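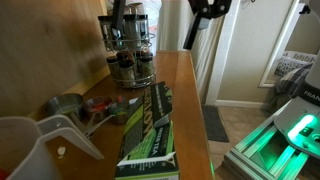

Spice carousel and measuring cups on a wooden counter.

Housekeeping tips for staff network events
Compiled by Corina Kuster for the Caldeira research staff network

These notes cover the materials the network keeps between talks and panel lunches: banners, badges, printed programmes and the tea urn. The Stisatari seminar room has its own rules, posted inside the door.

Fabric banners
Roll banners around a cardboard tube with the printed side outwards. Folding leaves a crease that a cool iron will only partly remove. If ironing is needed, work from the back through a cotton cloth and keep the steam off. Label the end of the tube with the event name and the banner width.

Lanyards and badge holders
Remove paper inserts on the day of the event. Wash lanyards by hand in lukewarm water with a little washing-up liquid, then hang them straight. Metal clips should be dried with a cloth before storage. Plastic holders that have turned cloudy do not recover and should be replaced.

Adhesive residue on doors
Tape used for direction signs should come off the same evening. For residue on painted wood, warm the area with a hairdryer on its low setting and roll the adhesive off with a fingertip. White spirit will dull the gloss paint used in the Asamport wing. On glass, use a plastic scraper and soapy water.

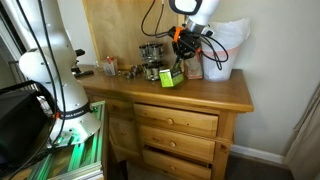 Two-tier spice rack on a wooden dresser.

Urn descaling
Descale the urn every three months during term. Fill to the lower mark with water and citric acid in the proportions given on the packet, heat, switch off and leave for an hour. Drain through the tap so that the valve is treated as well. Rinse with two full changes of cold water.

Whiteboards and flip charts
Permanent marker on a whiteboard can be lifted by writing over it with a dry-wipe pen and wiping at once. Store flip chart pens horizontally. Flip chart sheets wanted for the report should be photographed before they are rolled, as pen offsets onto the sheet above.

Printed programmes
Keep spare programmes flat in a lidded box, away from radiators and outside walls. Two copies of each go to Chunhua Cai for the archive folder. Remove staples from archive copies and use a folded paper wrapper to hold the pages together.

Corrections to Eduardo Brandão by Monday noon.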